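Sourdough, week three (or: why is my kitchen so cold)
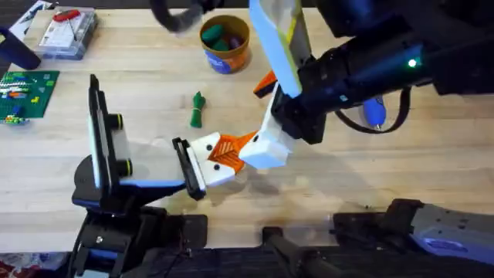
Honness, Jan 22, 2019

Quick one as I've got to be out the door in a bit. Loaf number whatever came out this morning. Flat again. Not as flat as the August ones, which you could have posted under a door, but flat.

Starter is fine I think. Smells right, bubbles up by lunchtime if I leave it on top of the boiler. The trouble is the boiler cupboard is the only warm place in the house and it's full of towels. So the dough sits in the kitchen overnight and just sulks.

Iulian Moldovan left a long comment on the last post (thank you!!) saying I'm using too much water. He does 325g to 500g of flour and says anything over that is asking for trouble with supermarket flour. I was doing more. Quite a bit more. Didn't weigh it the first 2 times, if I'm being truthful, just poured til it looked like the video.

So today was 300g, to be on the safe side. Much easier to shape. Didn't stick to the worktop, didn't stick to me. Still spread out in the oven like it was having a lie down. Taste good though, proper sour, nice crust on the bottom. Had it with the last of the Szczepańska plum jam and ate far too much of it standing up.

Things to try next:
longer in the tin before baking
the rye flour from the place on Udell Road, if they're open
oven on earlier, mine takes roughly forever
stop opening the door to look

Also somebody asked about the tin. It's just an old casserole with a lid, Zundov, was my aunt's, weighs a ton. The handle on the lid is loose so I wrap foil round it. Do not drop it on your foot. Ask me how I know.

Ionuț Sima wants some starter, I haven't forgoten, it's in the fridge in a jar with your name on. Bring the jar back please, I'm down to three and one of those has buttons in.

Right, coat. Will do the rye one at the weekend and report back, unless it's awful, in which case toast.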